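April, logger notebook, damp boxes

Picking up from the last page. Wiltton box is back in again, third time this winter. Same complaint, readings go flat overnight and come back mid-morning. Ville pulled it and brought it home in a feed bag, wet outside, so left it on the rack till the shell was dry before opening anything.

Weight before opening, 597 g without the bracket. Wrote it on tape on the lid. No idea what it weighed when it went out, we never did that. Should weigh all of them from now on, takes a minute.

What I knew before starting:
- level sensor itself tested fine in the bucket last time
- battery fine, Retno swapped it in the fall
- the Entili box is the same build and has never done this, hung on the north side of the bridge, hardly any sun
- Wiltton is on the south side, full sun from breakfast

So either the Wiltton box leaks or it breathes. Bayu says leaks. I say breathes. Kamarul says both and went to lunch.

Opening up

Screws came out easy, one a bit crusty. Gasket still soft, no cracks, a flat spot near the hinge side but nothing I could get a fingernail under. Inside of lid: dry to touch but there are tide marks, little rings where drops sat and dried. Rings are all over the lid, not in one corner. If it was the gasket I would expect a run from one side. Point to me, I think.

Silica bag fully pink. It was blue when it went out in the fall (Saodah's note, she's the only one who writes it down). So the bag was done long ago and has been sitting there doing nothing. Possibly worse than nothing, warm day it gives water back.

Board: white crust on two pins of the screw terminal, the sensor pair. Green on the copper next to it. Brushed with alcohol, came off mostly. Under the crust one pin is pitted. Terminal to be replaced, have spares in the drawer under the kettle.

Measured leakage between the two sensor pins before cleaning and after. Before: meter wandered all over, settled in the low thousands, call it 2,000 kilohm, then dropped when I breathed on it. After cleaning: off the scale, breathing on it does nothing. That's the whole fault right there. Overnight dew on the crust, pins talk to each other, reading goes flat. Sun comes up, dries out, reading comes back. Matches the log exactly, flat from late evening, back around 10 am.

So the cause of the flat readings is sorted. The cause of the water is not.

Sink test

Plugged the cable gland with a stub of the same cable, closed it up with paper towel folded inside, put it in the sink under a brick. Left for the morning. No bubbles that I saw. Towel came out dry. Did it again with warm water to push the air out a bit, two bubbles from the gland, none from the gasket. Towel dry again.

Then the one I actually wanted: box in the sun on the window sill till it was properly warm, straight into cold water. Air inside shrinks, sucks on whatever gap there is. Towel came out with a damp stripe, gland end. Did it again to be sure and got the same stripe, a bit smaller.

So: it leaks, but only when it breathes. Bayu is claiming this one. Kamarul is claiming it too.

The gland is sized for a thicker cable than ours. We changed cable two summers ago to the thin stuff and kept the old glands, there were a whole bag of them. Tightened right down it grips but the rubber is bunched up on one side. Entili has the same gland and the same cable but no sun, so no big swing, so no sucking. Fits.
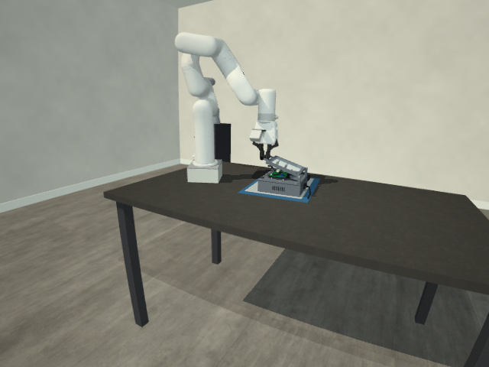 What to do about it

Options as of this afternoon, no order.

Smaller glands. Right answer. Kivell has them but the minimum order is a bag and the bag is more than we need by a lot. Retno is asking if they'll split one. If not we buy the bag and that's that, glands don't go off.

Heatshrink sleeve on the cable to bring it up to size. Cheap, have it here. Tried a piece with glue lining on a stub, grips well, rubber sits even all round. Sink test warm to cold: towel dry. Twice. Good enough for the Wiltton box to go back out on. Not sure how the glue likes a frost. Put a stub with sleeve in the freezer overnight to see, label says DO NOT EAT, Saodah's handwriting.

Sealant over the gland. Found half a tube of Porkar in the cupboard, the clear kind. Smells strongly of vinegar when it cures, and I don't want that smell shut in with copper. No. Tube is labelled now so it doesn't get used on a box by accident. Fine for the shed window.

Breather vent. A little membrane plug, lets air through and keeps drops out, so the box doesn't have to suck through the gland at all. Ville wants this on every box. I agree in principle but it means drilling, and a hole in the wrong place is a leak we paid for. If we do it, bottom face, next to the gland, never the side. Drill from outside with the board OUT. (Last time someone did not take the board out.)

Shade. Nobody likes this one for some reason but it costs a piece of white plastic and two spacers. Takes the top off the swing. Would also help the battery in summer. I'm doing it at Wiltton whatever else we decide.

Bench notes for the rebuild

New terminal in. Old one was stubborn, lifted a bit of the pad on one leg, bridged it with a strand of wire underneath. Ugly, solid. Tugged it.

Cleaned whole board with alcohol and the soft brush, then left by the radiator on a rack over lunch. Coated the bottom side and round the terminal with the brush-on laquer. Keep it OUT of the screw holes, tape them first. Two thin coats, second one once the first stopped being tacky. Do not coat the connector for the programming lead, did that on the test board and had to scrape it with a pin for half an hour.

Small change to the wiring inside: cable used to run straight from gland up to the terminal, so any drop that got in walked along the cable to the exact place we don't want it. Now there's a loop hanging down below the terminal before it goes up. Drip falls off the bottom of the loop. Should have been like that from the start. All boxes get this at next visit, costs nothing.

Silica: fresh bag, blue, taped to the back wall and clear of the board. Wrote the month on the bag. Used bags go in the tin marked USED, then oven on low on a tray. Please stop putting pink ones back in the blue jar. I found three.

Gasket wiped, thin smear of silicone grease, lid screws done up crosswise a bit at a time. Not gorilla tight. The flat spot by the hinge came up a bit after a night out of the box.

Weight closed up: forgot to do it before coating so can't compare properly with the 597. Will weigh it when the sleeve is on and start from there.

Soak run

Wired it to the spare sensor in the bucket and let it log overnight on the sill with the window open a crack. 269 readings, no flat stretch, one odd jump early on that was me moving the bucket. Sprayed the outside with the plant mister before going home to be mean to it. Still fine in the morning. Lid clear, no new rings.

Then a day of warm and cold: sill in sun, fridge, sill, fridge, 4 rounds. Opened after. Bag still blue. Towel dry. Happy with that.

Freezer stub: sleeve still gripping, glue a bit stiff, no gap that I can see with the loupe. Leaving it in another few days.

Old data

Retno asked what to do with the flat stretches already in the Wiltton record. My view is blank them out, don't fill in. You can draw a straight line across a dry night and it will look right, but there were at least two rainy nights in there and the river surely moved. We have nothing for those. Entili is too far upstream to borrow from, there's the side stream in between. She'll mark them as missing and put a note in the file header. Also there are likely some readings either side of each flat bit that are a little off, where the crust was only half damp. I'd cut an extra reading or two each end. She's going to plot one week and we look at it together before touching the rest.

To do

- weigh Wiltton box with sleeve on, write it INSIDE the lid this time, tape falls off
- white plastic for the shade, Ville has an offcut
- Kivell answer on glands (Retno)
- Entili: same gland, check the bag next visit even if the data looks fine
- drip loop on every box
- order more terminals, one left
- meter battery is low, symbol was flashing, redo the leakage reading on the spare board with a fresh one in case that number is rubbish
- Kamarul has the good loupe now, get it back
- vents: decide after the first hot spell. If Wiltton comes back with a blue bag and no rings then I'd leave the drill in the drawer

Sink needs cleaning, there's grit in the drain from the brick.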